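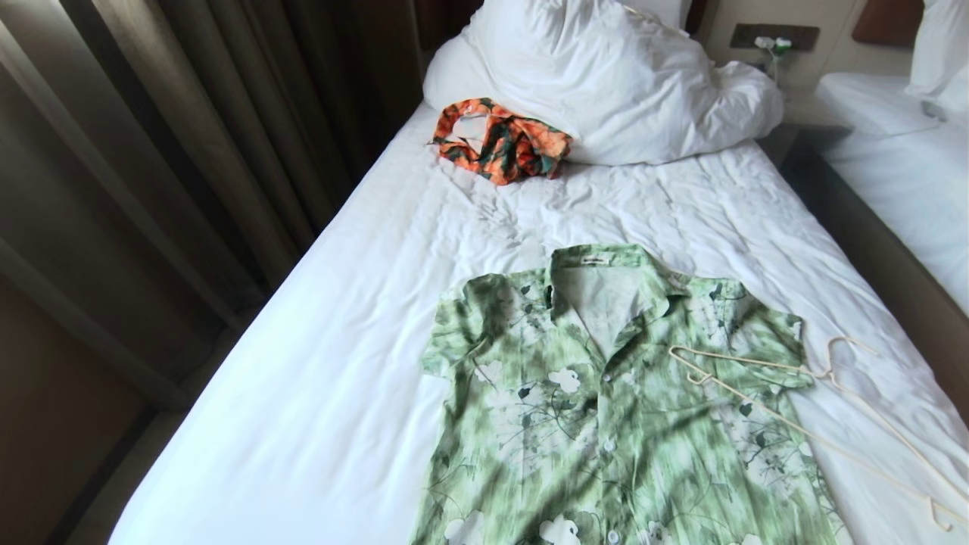 브래스트게이트 종합병원, 환자 가족 숙소 비르커관 확대 운영
원거리 거주 가족 대상 이용 자격 완화, 2월부터 새 신청 절차 적용

브래스트게이트(Brastgate) 종합병원은 장기 입원 환자의 가족이 머무는 숙소인 비르커관(Birker House)의 운영 규모를 넓히고 이용 자격을 완화한다고 밝혔다. 새 운영 기준은 2월 입실분부터 적용되며, 현재 숙소에 머물고 있는 가족은 별도의 절차 없이 기존 조건과 새 조건 가운데 유리한 쪽을 적용받는다.

비르커관은 병원 본관 북쪽 출입구에서 도보로 이동할 수 있는 거리에 있는 독립 건물로, 과거 간호 인력 기숙사로 쓰이던 곳을 고쳐 사용하고 있다. 병원은 지난 회계연도에 이 숙소를 이용한 가족이 1,530가구로 집계되었다고 설명했다. 신생아 집중치료실과 소아 병동 환자의 보호자가 가장 큰 비중을 차지했고, 심장외과와 화상 병동 환자의 가족이 그 뒤를 이었다.

이번 조정의 핵심은 이용 자격의 변경이다. 그동안은 환자가 만 18세 미만이거나 집중치료실에 있는 경우에만 가족 숙박이 허용되었다. 앞으로는 성인 일반 병동 환자의 가족도 담당 의료진의 확인을 받으면 신청할 수 있다. 거주지 요건도 바뀐다. 종전에는 병원과 자택 사이의 직선거리만을 기준으로 삼았으나, 새 기준에서는 대중교통을 이용할 때 걸리는 시간을 함께 반영한다. 인로(Inlow) 계곡 일대와 같이 거리는 가까우나 산길을 돌아야 하고 저녁 이후 버스가 다니지 않는 지역의 주민이 새로 대상에 포함된다.

환자지원국장 루므투리예 베고비치(Lumturie Begović)는 “자격 심사에서 탈락한 가족 상당수가 인로 쪽 주민이었다”며 “지도상으로는 가까운 곳이지만 저녁 면회를 마치면 돌아갈 교통편이 없다는 민원이 여러 해 동안 이어져 왔다”고 말했다. 그는 거리 기준이 숙소 개관 당시 마련된 뒤 한 번도 개정되지 않았다고 덧붙였다.

객실은 이층과 삼층에 배치된다. 이층은 일인실 위주로, 삼층은 형제자매나 조부모가 함께 머무는 경우를 고려한 연결 객실 위주로 운영된다. 병원은 그간 행정 서류 보관 공간으로 쓰던 삼층 동쪽 구역을 비우고 객실로 전환하는 공사를 마쳤다. 공사 기간 중 제한되었던 공용 주방과 세탁실도 전면 개방된다. 세탁실은 이른 아침부터 밤 10시까지 이용할 수 있으며, 세제는 비치하지 않으므로 개인이 준비하거나 일층 접수처에서 구입해야 한다.

침구와 수건은 병원이 제공한다. 침구 교체는 퇴실 시와 장기 체류 중 매주 한 차례를 원칙으로 하고, 면역 저하 환자의 보호자에게는 요청에 따라 추가 교체를 허용한다. 침구 세탁은 지역 업체인 베드나리크(Bednárik) 세탁이 계속 맡는다. 이 업체는 병동 침구와 숙소 침구를 분리하여 수거하고 세탁하는 조건으로 계약을 갱신하였다. 개인이 가져온 담요와 베개는 사용할 수 있으나, 전기담요와 휴대용 난방기는 화재 안전 규정에 따라 반입이 금지된다.

숙박 요금 체계는 유지된다. 가구당 하루 기본 부담금이 정해져 있으며, 소득 증빙을 제출한 가족은 감면을 받을 수 있다. 병원은 감면 재원을 보강하기 위해 별도의 지원 기금을 마련하였고, 올해 이 기금으로 지원할 수 있는 숙박 일수는 2,000박이다. 기금은 병원 후원회의 기부금과 주차장 운영 수입 일부로 조성되었다. 감면 대상으로 인정되면 기본 부담금의 절반 또는 전액이 면제되며, 판정 결과는 신청인에게 서면으로 통지된다.

재정운영국의 멀 프라이어(Merle Pryor)는 감면 신청이 반려되는 가장 흔한 사유로 서류 누락을 들었다. 그는 “소득 자료를 갖추지 못한 채 급히 입실하는 가족이 많다는 점을 고려해 제출 기한을 입실 후로 미루었다”며 “기한 안에 서류가 도착하면 첫날 숙박분부터 소급하여 감면을 적용한다”고 밝혔다. 자영업자와 계절 노동자를 위한 간이 소득 신고 양식도 새로 마련되어 접수처와 각 병동 간호사실에서 받을 수 있다.

신청 창구도 정비된다. 지금까지는 병동별로 양식이 달라 환자가 병동을 옮길 때마다 가족이 서류를 다시 작성해야 했다. 앞으로는 한 번 제출한 신청서가 입원 기간 전체에 걸쳐 유효하며, 전동 사실은 병동 행정 직원이 숙소 접수처에 직접 통보한다. 신청은 입원 수속 창구, 병동 간호사실, 비르커관 접수처 세 곳에서 가능하다. 야간에 응급 입원한 환자의 가족은 응급실 안내 직원에게 구두로 신청한 뒤 다음 날 정오까지 서류를 제출하면 된다.

한 가족의 연속 체류 기간은 원칙적으로 제한되지 않는다. 다만 환자가 퇴원하거나 다른 의료기관으로 옮긴 경우에는 이튿날 오전 11시까지 퇴실해야 한다. 환자가 사망한 경우에는 이 규정을 적용하지 않으며, 퇴실 시기는 가족과 환자지원국이 협의하여 정한다. 객실 배정 순서는 접수 순을 따르되, 신생아 집중치료실 환자의 어머니가 산후 회복 중인 경우에는 우선 배정한다.

만실일 때의 대책도 이번 기준에 포함되었다. 병원은 인근 숙박업소들과 협약을 맺어 대기 가족이 비르커관과 같은 부담금으로 임시 숙박을 할 수 있도록 하였다. 협약에 따라 연간 최대 222박까지 이용할 수 있으며, 객실이 나는 대로 비르커관으로 옮기는 것을 조건으로 한다. 협약 업소와 병원 사이의 야간 이동은 병원 순환 차량이 지원한다. 순환 차량의 마지막 운행은 밤 11시이며, 이후 시간대에는 접수처에 전화하여 차량을 요청할 수 있다.

병동 현장에서는 이번 조치를 반기는 분위기이다. 소아 병동 수간호사 후이아 위트콤(Huia Whitcombe)은 “보호자가 병실 의자에서 여러 날을 지내는 일이 되풀이되어 왔다”며 “잠을 제대로 자지 못한 보호자에게 퇴원 후 투약법이나 상처 관리법을 설명하면 같은 내용을 여러 차례 다시 안내해야 하는 경우가 많다”고 말했다. 위트콤 수간호사는 숙소를 이용하는 보호자에게도 병실 안 야간 동반은 종전과 같이 한 명까지 허용된다고 설명했다.

이용자 의견도 운영 기준에 일부 반영되었다. 지난가을 실시한 설문에서는 공용 주방의 냉장 보관 공간 부족과 복도 소음에 관한 지적이 많았다. 병원은 객실별로 구분된 냉장 보관함을 설치하고, 밤 9시 이후 복도와 계단에서의 통화를 자제하도록 이용 수칙을 고쳤다. 야간 근무를 마치고 낮에 잠을 자는 보호자를 위해 이층 서쪽 복도의 청소 시간도 오후로 옮겼다. 객실 내 무선 인터넷은 병원 방문객용 망과 분리되며, 접속 정보는 입실 시 안내문으로 제공된다.

아들의 화상 치료로 지난해 비르커관에 머물렀던 에보니 서트클리프(Ebony Sutcliffe)는 설문과 별도로 병원에 서면 의견을 제출하였다. 그는 의견서에서 “수술 일정이 바뀔 때마다 숙박 연장을 새로 신청해야 하는 점이 부담스러웠다”고 적었다. 병원은 이 의견을 받아들여 환자가 입원해 있는 동안에는 숙박이 자동으로 연장되도록 하였으며, 가족이 일찍 퇴실하고자 할 때에만 접수처에 알리도록 절차를 바꾸었다.

객실을 며칠간 비우는 경우의 규정도 명확해진다. 가족이 직장이나 학업 문제로 자택에 다녀와야 할 때에는 두 밤까지 객실을 그대로 둘 수 있고, 이 기간의 부담금은 부과되지 않는다. 그 이상 비울 때에는 짐을 일층 보관실로 옮겨야 하며, 돌아온 뒤 객실이 없으면 대기 순번의 맨 앞에 배정된다. 귀중품은 보관실에서 맡지 않는다.

어린이의 숙박은 성인 보호자와 함께하는 경우에 한하여 허용된다. 환자의 형제자매가 장기간 머무는 경우에는 병원 학교의 수업에 참여할 수 있으며, 참여를 원하는 가족은 재학 중인 학교의 확인서를 제출해야 한다. 아기용 침대는 사전 요청 시 객실에 설치된다. 휠체어 이용자를 위한 객실은 이층 승강기 인근에 마련되어 있으며, 해당 객실은 만실 상황에서도 다른 용도로 배정하지 않는다. 반려동물 동반은 허용되지 않으나 장애인 보조견은 예외로 한다.

인로 지역 주민을 위한 현장 설명회도 열린다. 설명회는 인로 마을회관에서 저녁 시간에 진행되며, 이용 자격과 감면 절차, 순환 차량 이용 방법을 안내할 예정이다. 인로 주민 대표 엘시 하인즈(Elsie Hinds)는 “고령 주민 중에는 배우자가 입원해도 면회를 포기하는 분들이 있었다”며 “신청서 작성을 도울 인력을 설명회장에 함께 배치해 달라고 요청했다”고 말했다. 병원은 이 요청에 따라 환자지원국 직원이 설명회 당일 현장에서 신청서를 접수한다고 밝혔다.

병원은 새 기준의 시행 상황을 여름까지 점검한 뒤 객실 배정 방식과 협약 숙소의 추가 여부를 다시 검토할 계획이다. 점검 결과는 병원 소식지와 각 병동 게시판을 통해 공개된다. 자격 심사에서 제외되었던 가족도 환자가 계속 입원 중이면 다시 신청할 수 있으며, 이 경우 이전에 제출한 의료진 확인서는 재발급받지 않아도 된다.

비르커관 이용에 관한 문의는 병원 대표 전화를 통해 환자지원국으로 하면 되고, 접수처 방문 상담은 오전 8시부터 오후 8시까지 가능하다. 안내문은 각 병동 간호사실에 비치되어 있으며, 큰 글자 안내문은 접수처에 요청하면 받을 수 있다.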